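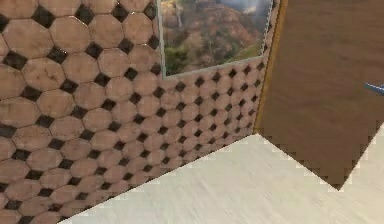
Section 4: Setting up the Ranberg trainer

Read this section through once before you start. You will need the trainer, your bike, the power supply, and the bag of small parts marked B. Section 3 covers unpacking and fitting the legs. If the legs are not yet locked open, go back and finish that first.

4.1 Choosing a spot

1. Pick a level, hard floor. Thick carpet lets the legs sink on one side and can make the sensor readings drift.
2. Leave enough room on both sides to get on and off the bike, and keep the area behind the flywheel clear.
3. Check that the power cord reaches the outlet without crossing the place where you step down.
4. Put a mat under the trainer and the front wheel. Any dense rubber mat will do.

Caution: Keep children and pets away from the flywheel while it is turning. It keeps spinning for a while after you stop pedaling, and the cover does not close off the rear slot.

4.2 Fitting the cassette

The Ranberg ships without a cassette. Use one with the same number of speeds as the one on your bike. If you are moving a used cassette over from your rear wheel, clean it first.

1. Slide the cassette onto the freehub body. One groove is wider than the others and the parts go on in only one position.
2. If your cassette needs the thin spacer, it goes on before the largest sprocket. The spacer is in bag B.
3. Thread the lockring by hand for the first few turns. If it feels rough, back it off and start again.
4. Tighten the lockring with a cassette tool to the torque printed on the ring.

Note: A cassette that rattles after tightening usually means the spacer was left out.

4.3 Mounting the bike

1. Shift to the smallest sprocket at the back and remove the rear wheel.
2. Choose the end caps that match your frame. Quick release caps are already fitted. Thru-axle caps are in bag B, in two widths.
3. Lower the frame onto the trainer, guiding the chain over the smallest sprocket.
4. On disc brake bikes, line up the rotor slot with the gap in the trainer housing. Do not squeeze the rear brake lever while the wheel is off. Fit a pad spacer if you have one.
5. Insert the axle or skewer and close it firmly.
6. Set the front wheel in the riser block. Rock the bike gently from side to side. The trainer's feet should stay on the floor.
7. Turn the cranks by hand and run through all the gears. Small clicks can be tuned out with the barrel adjuster on the rear derailleur.

Caution: Carbon frames should be mounted only with the correct end caps. Wrong caps put a side load on the dropouts. Check your frame maker's advice on indoor trainers before the first ride.

4.4 Power and first start

1. Plug the power supply into the trainer, then into the wall.
2. Wait for the status light to go from red to slow blue. The first start takes longer than later ones.
3. Pedal lightly. The light turns solid blue when the speed sensor picks up the flywheel.

If the light stays red, unplug the trainer, wait 16 seconds, and plug it in again. If it is still red after a second try, see error code 391 in Section 9.

4.5 Pairing with the Disto app

You need a phone or tablet with Bluetooth turned on. Close any other cycling app before you begin. The trainer accepts one Bluetooth connection at a time, and an app left open in the background will hold on to it.

1. Open Disto and create a rider profile, or sign in to the one you have.
2. Enter your weight. The simulated climbs are worked out from it, so an old number will make hills feel wrong.
3. Tap Devices, then Add. Pedal a few turns to wake the trainer.
4. Choose the entry that starts with RANBERG and ends with the last digits of your serial number. Riders in apartment buildings and clubs may see more than one.
5. Tap Control as well as Power. With Power alone the app will read your effort but will not change the resistance.
6. If the app offers a firmware update, accept it now and keep the trainer plugged in until it is done.

Note: Do not pair through your phone's own Bluetooth menu. If you have already done so, forget the device there and start again from step 3.

4.6 Spindown

A spindown matches the trainer's readings to the drag in the belt and bearings. Do one after the first set-up, after any move to another room, and once a month in regular use.

1. Ride at an easy pace for at least 7 minutes. A cold belt gives a false result.
2. In Disto, open Devices, tap the trainer, and tap Spindown.
3. Speed up until the bar on the screen turns green.
4. Stop pedaling and keep your feet still until the app shows Done.

If the app shows Try Again, the usual causes are a short warm-up or a cassette rubbing on the housing.

4.7 Using an older Akberg sensor

Cadence and heart rate sensors from the Akberg range will work with this trainer through the app. Add them after the trainer, one at a time. Akberg speed sensors are not needed and should be taken off the bike, as they can override the trainer's own speed reading.

4.8 Leaving the bike mounted

The bike can stay on the trainer between rides. Wipe down the top tube, headset, and bolts after each session - sweat does more harm indoors than rain does outside. Check the axle before every ride. Unplug the trainer if it will not be used for more than a few days.

To order end caps, spacers, or a replacement riser block, contact Figueiredo parts service and quote kit number 676. Phone support is open on weekdays and on Saturday until noon.

Set-up text: Clementina Ramalho. Technical check: Horácio Valente.

Continue to Section 5 for ride modes and resistance settings.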